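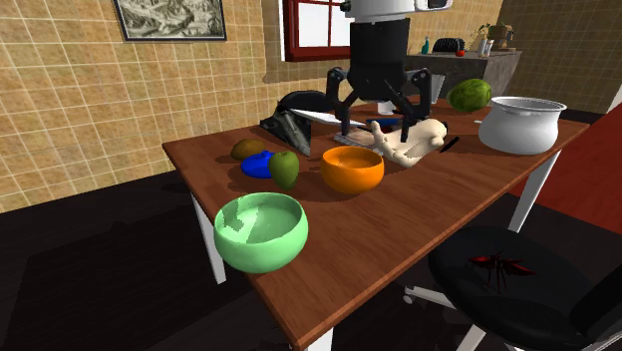 Learning to Fall Before Learning to Climb

Most people who come to a bouldering gym for the first time want to know how to go up. It is a natural wish. The wall is colourful, the first holds are big, and on the easiest problems almost any adult can reach the top by pulling hard. Coming down is the part they have not thought about, and I think it deserves a full lesson of its own.

I learned to boulder at Parnusau, a small gym in an old bakery building, when I was already past the age at which the body forgives everything. My first visit lasted two hours. In that time I fell perhaps a dozen times, each time with my arms stretched behind me, as if I could catch the floor. The coach on duty watched me for a while and then asked me to stop climbing. For the rest of the evening I stood on a low foothold, stepped off, bent my knees, and rolled onto my back with my arms crossed over my chest. I found it very boring. I did it again the next Saturday.

What the arms want to do

When we lose balance, the hands go out. This reflex serves us well on a kitchen floor, but from the top of a bouldering wall it puts the whole weight of the body on one wrist or one elbow. The mat is soft, and a soft mat can trap a hand while the rest of the person keeps moving.

A good landing begins with both feet, a little apart, and knees that are already bent before the contact. The chin goes toward the chest. From there the body continues backward, first the hips, then the rounded back. You should not try to finish standing, even if it looks more elegant.

Practising it

At Fusar, where I climb now, beginners repeat this movement 100 times in their first month. It is written on a card which they keep at the desk, 7 or more on each visit. I was doubtful about such a system, but I see what it does to the way people climb. Somebody who trusts the fall will reach properly for the next hold. Somebody who does not trust it will squeeze, lean in, and lose strength in the forearms long before the top.

Begin from a foothold at knee height. Then move to hip height, and only later to the middle of the wall. Practise also the sideways fall, when one foot slips and the hips swing out like a door. It is the most common one in my experience and the least rehearsed.

The choice to climb down

There remains the simplest method, which is not to fall at all. Many problems have large holds nearby, and after the last move one can climb down on any colour. It saves the knees. On long evenings I climb down everything I am able to, and I jump only from the lower half.

My old coach at Parnusau still stops newcomers after their third or fourth attempt and sends them to the low foothold. Some are a little offended. I was too, and I remember that my elbows were sore the whole week.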